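# Hand mirror

A **hand mirror** is a small mirror meant to be held in one hand, used mainly for looking at the face, the hair, or parts of the body that a wall mirror does not show. It is one of the oldest kinds of household mirror and is still sold in most chemists, department stores and discount shops. The usual parts are the glass, the rim or frame that holds it, and a handle. Small types without a handle are called pocket or compact mirrors.

## Construction

Most modern hand mirrors use flat float glass with a thin reflective coating on the back. The coating is sealed with paint, and the glass is pressed or glued into a rim. Acrylic sheet is used where breakage is a concern, such as in children's sets and travel kits. It weighs less than glass but scratches more easily and can give a slightly wavy reflection.

Rims are made from plastic, timber, metal, horn or resin. Plastic is the most common. A moulded plastic rim can be made in one piece with the handle, or in two halves that clip together around the glass.

Double-sided models carry plain glass on one face and a concave magnifying glass on the other. A magnification of 5 is common on household models, and higher strengths are used for tweezing and for contact lenses.

## Decoration

The back of the mirror was for a long time the main place for ornament, as it was the side seen when the mirror lay face down on a dressing table. Chased silver, enamel, painted porcelain and embroidery under glass were all used. Matching sets of mirror, hairbrush and comb were a common gift for weddings and birthdays.

Ornament on the rim is found more often on inexpensive modern mirrors. Beads, glass stones and moulded dots are set in a ring around the glass, either in shallow sockets or straight onto the surface with adhesive. White, silver and pale pink are usual colours for this style.

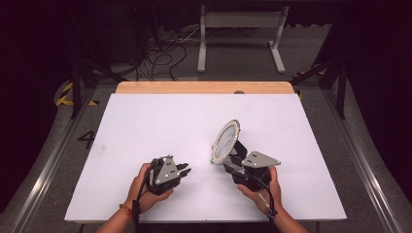
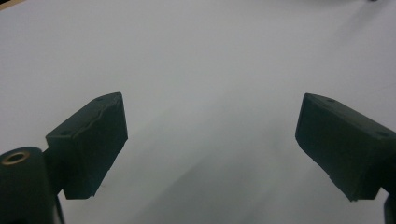
*A hand mirror with a studded white rim, held over a white board (first picture), and a plain white surface (second picture).*

**Household Objects series, Hadarlow Reference**
Entry revised 9/1/21

## Use

A hand mirror is held at arm's length or closer and tilted until the wanted part comes into view. Used together with a wall mirror, it shows the back of the head. The user stands with their back to the wall mirror and looks into the hand mirror in front of them. Hairdressers do the reverse, holding the mirror behind a seated client so that the cut can be checked at the neck.

Other uses include:

- applying make-up near a window, where the light is better than in a bathroom
- fitting earrings, hearing aids and contact lenses
- checking the feet and heels for sores, a habit often recommended to people with diabetes
- speech and facial exercises, in which the user watches the movement of the lips and tongue

## Background and lighting

The reflection in a hand mirror depends on what it is turned towards. Facing a blank wall or an overcast sky, the glass can look pale grey or blue and show no detail at all. This is why mirrors sold by mail order are often photographed against plain card or foam board, with the glass angled away from the photographer.

White foam board is also used as a cheap reflector. Laid flat under the chin, it sends light up onto the face and softens the shadows under the eyes and nose. A matte board gives a softer result than a glossy one, though it marks easily.

## Care and storage

Glass is cleaned with a soft dry cloth, or with a cloth lightly dampened with water or glass cleaner. Cleaner should be sprayed on the cloth. If it is sprayed on the glass it can run under the rim and reach the coating, where it causes black edge spots that cannot be removed. Beaded rims collect face powder and are best brushed out with a dry toothbrush.

Loose stones can be put back with a small drop of clear jewellery glue. Super glue tends to leave a white bloom on the plastic around the repair.

Mirrors are stored flat in a drawer or hung by a loop in the handle. They should be kept out of direct sun, as a concave glass can focus sunlight strongly enough to scorch fabric or paper.

## Regional production

The town of Urkarby had a small mirror trade supplying rims and handles to finishing shops elsewhere. Its largest workshop, Haddad, employed 80 people at its peak and made turned timber handles before changing over to moulded plastic. The workshop's 90-page pattern book lists 300 rim designs, many of them differing only in the spacing of the beads. The Vemel line, its last, was a plain white mirror sold without a matching brush.

## See also

- Compact mirror
- Dressing table
- Vanity set
- Shaving mirror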